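Cell inspection checklist - table-top arm, toy kitchen set
Site: Cludwood, bench room
Reason for inspection: protective stop, fault code 503, during a pick
Inspector: Akosua Nutsugah
Sheet 2

1. Emergency stop, bench side
Pass. Latches and releases cleanly. Label worn, still legible.

2. Emergency stop, wall side
Pass with comment. Works, but a coat hook has been fitted beside it. Hook to be removed.

3. Fault log
Read and saved. Entry 3056 is a joint position error followed by the protective stop. The Mavow controller held the brakes on and did not try to restart. Correct behaviour.

4. Speed limit
Fail. The limit in the controller was set to 90 per cent. The risk assessment for this cell was written for a lower value and was not updated when the setting was changed in June. Arm locked out until the two agree.

5. Cable routing
Fail. The black cable loops free above the arm at the upper left. A loose loop can snag on a joint cover at speed. Clip to the upper link and leave slack only at the joints. Repeat the full range of motion by hand after clipping.

6. Items within reach
Comment. Gray plate with the ketchup bottle lying on it, orange slice, blue bowl with the strawberry in it, green mug. All toys, low risk if struck. The toaster oven is the only heavy item and should be treated as a fixed obstacle in the planner - it was not in the collision model when checked.

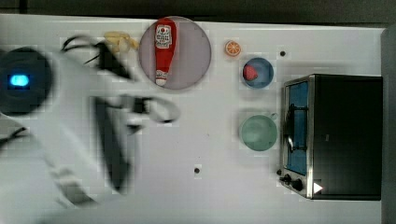
Zeman replied that the oven had been in the model until the last software update, and that the update had dropped every obstacle added by hand. He asked for the collision model to be checked after each update and not only at the yearly inspection. Accepted, added as item 9.

7. Gripper fingers
Pass. No cracks, screws tight, paint marks lined up.

8. Base fixings
Pass. Torque checked against the Wallberg sheet. One washer replaced.

9. Collision model after update
Open. Obstacles to be entered again, then a slow run with one person at the bench stop.

Result: not released for use. Items 4, 5 and 9 to be closed and signed before power is restored. Item 6 closes with item 9.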